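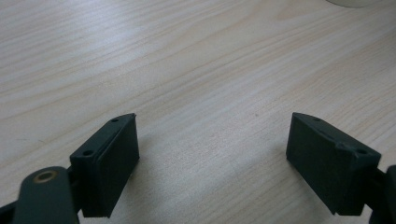 第662号 18ページ

木目調の明るい天板を掃除する、ふだんの手入れと汚れ別の落とし方

文:エディト・ヘジ(Edit Hegyi)
Flarier 住まいの手入れ 7/7/24

白っぽいベージュやクリーム色の木目天板は、部屋が明るく見える反面、輪じみや手あかの膜が残りやすい家具です。濃い色の天板ならほこりが目立ち、明るい天板では拭きむらと黄ばみが目立ちます。このページでは、表面に化粧板を貼ったタイプの天板について、毎日の拭き方、月に一度の拭き方、汚れの種類ごとの落とし方を順に説明します。無垢材にオイルやワックスをかけた天板は手順が違うので、最後の項を読んでください。

天板の種類を確かめる

作業の前に、家のテーブルがどちらなのかを確認します。説明書が残っていれば「表面材」の欄を見ます。「メラミン化粧板」「プリント紙化粧繊維板」などと書かれていれば、化粧板です。「天然木」とだけある場合は、塗装の欄も見てください。

説明書がないときは天板の縁を見ます。上の面の木目が縁の面へ自然につながっていれば無垢材の可能性が高く、縁に細いテープ状の部材が貼ってあれば化粧板か突き板です。裏側をのぞくと、表とまったく違う色や素材になっていることもあります。それでも分からなければ、目につかない隅に水を一滴落とし、数分置いて拭き取ります。跡が残ったり色が濃くなったりした場合は、化粧板の手順を使わないでください。

用意するもの

マイクロファイバーの布 三枚(水拭き用、洗剤用、から拭き用)
台所用の中性洗剤
ぬるま湯
洗面器かボウル
やわらかい歯ブラシ
綿棒
消毒用エタノール(油性ペンの汚れがある場合のみ)

布は色を分けておくと取り違えません。筆者はPughの三色組を使っています。近所の店で1,247円でした。古いTシャツを切ったものでも作業はできますが、から拭き用だけは毛羽の出ない布を選びます。

メラミンスポンジ、クレンザー、研磨剤入りの洗剤は使いません。つや消しの天板でも、こすった部分だけ光り方が変わり、元に戻りません。漂白剤も避けます。

毎日の拭き方

1 天板の上のものをどかします。花瓶やティッシュの箱も、端に寄せず、いったん別の場所へ移します。
2 乾いた布でパンくずや砂粒を集めます。手前から奥へ押すと床に落ちるので、奥から手前へ寄せ、片手で受けます。
3 水拭き用の布をぬらし、固く絞ります。握っても水が垂れない程度が目安です。
4 木目の流れる向きに沿って、端から端まで一度で拭きます。隣の列は布の幅の三分の一ほど重ねます。
5 から拭き用の布で、同じ順番でもう一度拭きます。

木目が波打っていたり、弧を描いていたりする柄では、線を一本ずつ追う必要はありません。全体としてどちらへ流れているかを見て、その向きにまっすぐ拭けば足ります。化粧板の木目は印刷が多く、向きを守らなくても傷むわけではないのですが、拭き筋が柄にまぎれて目立たなくなります。

丸く円を描く拭き方は、乾いたあとに輪の形の筋が出ます。窓のそばのテーブルでは特によく見えます。

月に一度の拭き方

水拭きだけを続けていると、皮脂と洗剤の残りが薄い膜になり、明るい天板がくすんで見えてきます。指の腹で軽くなでて、引っかかるような感じがあれば洗剤で拭く時期です。

ぬるま湯200mlに中性洗剤を二、三滴入れます。泡立てる必要はありません。天板が大きい場合は、ぬるま湯800mlに対して小さじ半分まで増やします。これより濃くすると、すすぎ拭きの回数が増えるだけです。

洗剤用の布を浸して絞り、半分ずつ拭きます。左半分を洗剤で拭いたら、続けて水拭き、から拭きまで済ませ、それから右半分に移ります。全面に洗剤を塗ってから戻ると、最初に拭いたところが乾いて白い筋になります。

縁とつなぎ目は歯ブラシを使います。毛先を洗剤液につけ、布で余分な水気を取ってから、力を入れずに溝をなぞります。縁のテープが浮いているところには水を入れないでください。中の芯材が水を吸うとふくらみ、押しても戻りません。浮きを見つけたら、掃除を後回しにして木工用の接着剤で留め、当て木をして一晩置きます。

最後に窓の反対側に立ち、目の高さを天板に近づけて斜めから見ます。真上から見ると分からない拭き残しが、光の加減で見えてきます。残っていたら、その場所だけ水拭きとから拭きを繰り返します。

汚れ別の落とし方

コーヒーと紅茶の輪じみ
中性洗剤液を含ませた布を輪の上に置き、五分待ちます。そのあと軽く拭きます。落ちなければ、水に重曹を少し溶かした液で同じことをします。粉のまま振りかけてこするのは研磨と同じなので、やめてください。

油はね
乾いた紙で先に吸い取ります。いきなりぬれた布で拭くと広がります。残った分は洗剤液で拭き、水拭きを二回します。

鉛筆とクレヨン
鉛筆は白い消しゴムで消えます。クレヨンは、洗剤液をつけた布を当ててしばらく置き、端から中央へ向かって拭き取ります。つや消しの面では凹凸に色が残ることがあり、そのときは歯ブラシを使います。

油性ペン
綿棒の先にエタノールをつけ、線の上だけをなでます。綿棒は色がついたらすぐ替えます。裏面か隅で試してから行い、終わったら水拭きをします。火のそばでは使わず、窓を開けておきます。

シールとテープの跡
ドライヤーの弱い温風を離して当て、のりがやわらかくなったら爪かプラスチックのへらではがします。同じ場所に当て続けると表面の板が浮きます。のりのべたつきは、食用油を少量つけて拭き、洗剤液で油を取ります。

白く曇った跡
熱い鍋を直接置いたときに出る白い跡は、表面の材料そのものが変わっている場合が多く、掃除では消えません。洗剤で一度拭いて変化がなければ、そこで止めます。

黄ばみ
全体がうっすら黄色い場合、汚れの膜か日焼けのどちらかです。洗剤液で隅を手のひらほど拭き、周りと色の差が出れば膜なので、同じ方法で全面を拭きます。差が出なければ日焼けです。花瓶などを長く置いていた場所の色が周りと違うなら、これも日焼けと考えてよいでしょう。

細かい擦り傷

食器の底でついた浅い筋は、完全には消せません。明るい木目では、傷そのものより傷に入った黒ずみが目についています。歯ブラシと洗剤液で黒ずみを取り、乾かしてから見直すと、気にならなくなることがあります。

深い傷には家具用の補修クレヨンを使います。木目のいちばん明るい色に近いものと、筋の色に近いものの二本を用意し、明るいほうから埋めます。はみ出した分は、カードの端で水平にすくいます。筆者のテーブルはEkthorpeの明るい色のもので、Rirnanoの補修クレヨンのベージュがほぼ合いました。色は店頭の見本と家の照明の下とで違って見えるので、できれば家で合わせてください。

輪じみを増やさない使い方

冷たい飲み物にはコースターを敷きます。ビニールのマットを一年中敷いたままにすると、間に湿気がこもり、マットの柄が天板に移ることがあります。使うときだけ敷くか、週に一度はめくって両面を拭きます。花瓶の底には布かコルクを当て、置き場所をときどき変えます。

ノートパソコンやランプの底にあるゴム足も、明るい天板に茶色い跡を残します。ゴムの色移りは洗剤で落ちにくく、エタノールでも薄くなる程度です。長く置くものの下には厚紙を一枚はさみます。

8月のように日差しの強い時期は、日中だけレースのカーテンを引いておくと色の変化が遅くなります。テーブルの向きを半年ごとに入れ替える方法もあります。

無垢材の場合

オイル仕上げの天板には、水拭きを毎日する必要はありません。から拭きを基本にし、汚れたときだけ固く絞った布で拭いて、すぐに乾いた布で水気を取ります。中性洗剤は油分を抜くので、使った場所にはオイルを塗り直します。エタノールと重曹は使いません。

ウレタン塗装の無垢材なら、毎日の拭き方は化粧板と同じで構いません。塗装がはがれて木地が見えている部分は水を吸うため、そこだけは乾いた布で拭いてください。

使い終わった布の始末

布は三枚とも中性洗剤で手洗いし、柔軟剤を使わずに干します。柔軟剤が残った布で拭くと、天板にまた膜ができます。から拭き用は、ほかの二枚と別に保管します。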